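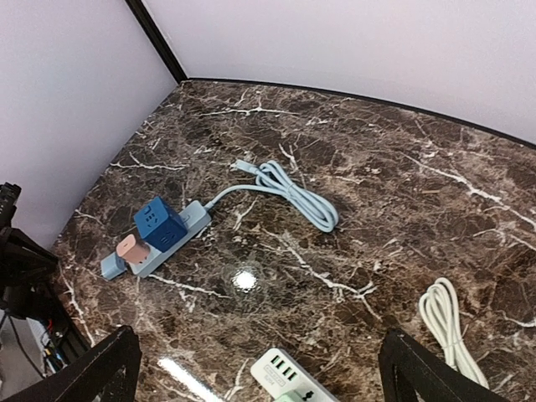
Waltow's open day in August 2022 was billed as a look at "the desk of the future," and I went because the ticket cost nothing and the bus stops outside. The desk of the future has a stone top. Brown marble, heavily veined and polished hard enough to throw the light straight back at you, pushed into the corner of a little pale-walled booth. And on it, for all the talk of hidden wiring, a light blue power strip with a dark blue cube adapter and a pink charger stuck in it, the spare cable looped up beside it. Nice colors. I have a strip at home that does the same work in gray.

Valquíria Vasconcelos, who led our group, told us Waltow tests each top with 3000 wipes of a damp cloth. I asked what happens with coffee. She said coffee was covered in the care leaflet — the leaflets had run out.

The Fluvari room next door was better. You could sit down, and the chairs held up to 2 of us leaning back like idiots. Gatchalian had sent lamps, four of them, one working.

We were then walked past the Purkilus booth, closed for lunch, and into the shop. A booth like the marble one starts at 300 a month on lease, delivery extra. I asked whether that included the power strip. Vasconcelos said she would find out and took my email address.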